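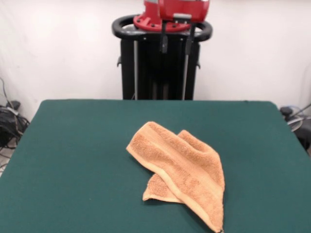
We took the early train to Tullach with a change at Russtead, where the waiting room was closed and we stood 12 minutes in the wind. It was a Tuesday in December, so I had expected a quiet day, but the open day at the Drullamby towel mill was almost full. Two school groups were there before us, and the yard was already full of bicycles and one very large coach that could not turn.

I write this report mainly for the members of our weaving circle who could not come. I weave at home on a table loom, flat cloth only, and I had never seen terry made. Please correct me if I have understood some technical point wrongly. I made my notes standing up and with gloves.

The visit begins in the yarn store. It is a long brick building with a low roof and it smells of cotton and a little of machine oil. Cones are kept on shelves up to the ceiling, and each shelf has a chalk mark with the week of arrival. Our guide, Young-sook Won, has worked at the mill since she finished school and is now in charge of the dye house. She speaks quickly and walks quicker. She let us pull a thread from two cones, one for the ground and one for the pile, and asked us to break them. The ground thread hurt my finger before it broke. The pile thread came apart almost at once, as it has very little twist. This is what makes the loop soft and thirsty, she said, and also what makes it fail if somebody is careless in the weaving.

From there we went to the warping room. For those who do not know, terry needs two warps on two beams. One is held tight and makes the cloth. The other is held slack, and after every third pick the reed pushes the group of threads forward together, so that the slack warp has nowhere to go and stands up in a loop. I had read this sentence many times in books and never believed that I understood it. When the loom was stopped and moved by hand, one pick after another, I understood it in half a minute. Two picks go in and stay a little away from the cloth, the third comes, all three slide, and there are the loops.

The widest beam we saw had 1,900 ends in the pile warp. A man was tying a new warp to the old one and he did not look up during our whole visit. I would have liked to ask him what he does when he finds one end too many, but we were asked not to talk to him while he was tying.

The weaving shed is very loud. We got ear plugs, and also a paper with drawings, because Young-sook could not be heard and had to point at the number of the drawing. Only part of the shed was running. The older looms, which are all called Tanguy after the workshop which rebuilt them, are at the north end and are used for short orders. They leave a nicer edge than the new ones, in my opinion. The new ones are faster and cut the edge, which must then be folded and sewn. You can check this on your own towels at home: look at the long side, and if it is sewn, the cloth was probably woven several widths side by side.

On the shed wall hangs a board with the production of the week before, and it showed 3,653 pieces. One of the schoolboys asked if the last three were his. I did not find out what he meant, but his friends laughed a lot.

The dye house was for me the best part. It is warm, which after the yard was welcome, and the floor is always wet, so we had to put plastic over our shoes. Orange is a difficult colour there. It must be mixed from a yellow and a red which do not enter the cotton with the same speed, and if the bath is heated too fast the red arrives first and the cloth becomes uneven. The mill makes a lot of light orange and peach at the moment for hotels by the sea. Young-sook told us that she sends back more orange than all other colours together. She judges it always on the same green cloth by a north window, and in winter she finishes this work before two o'clock in the afternoon.

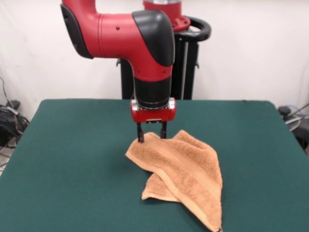 *Light orange terry towel on dark green cloth.*

She also gave us some advice about washing, which I copy here because several of you asked me before I left:

- Wash a new towel alone two times before you use it.
- Use half of the powder that the packet says.
- No softener. It covers the loops and the water runs off.
- Shake it hard when it comes out of the machine, before you hang it.
- A pulled loop should be cut with scissors. Never pull it further.

The last point made some discussion. A lady from Russtead said that cutting makes a hole, and Young-sook brought a piece of cloth and cut ten loops in front of her. As only the pile is cut, the ground holds. The lady was not fully persuaded, I think, but she took the piece home.

The tour lasts two hours and there is no place to sit before the end. The canteen is open to visitors, with soup and bread, and the soup was good — leek, with a lot of pepper. The mill shop sells seconds by weight. I bought three hand towels and a bag of pile yarn ends, which I hope to use on the table loom with a second beam made from a broom handle. The queue for paying was long and they prefer cash.

Some practical remarks. The walk from Tullach station is uphill and without pavement in the last part, so the coach is better if you have trouble with your knees. The shed has steps at both doors. Groups must write in advance, and they take not more than 100 visitors in one day. The next open day will be in spring, but the date was not yet on the notice board. I have left our address at the office, and they promised to send us a card.

If somebody wants to see the samples, I have put them in the grey folder in the cupboard, together with the paper of drawings. Please do not wash them, I want to compare the shrinking later.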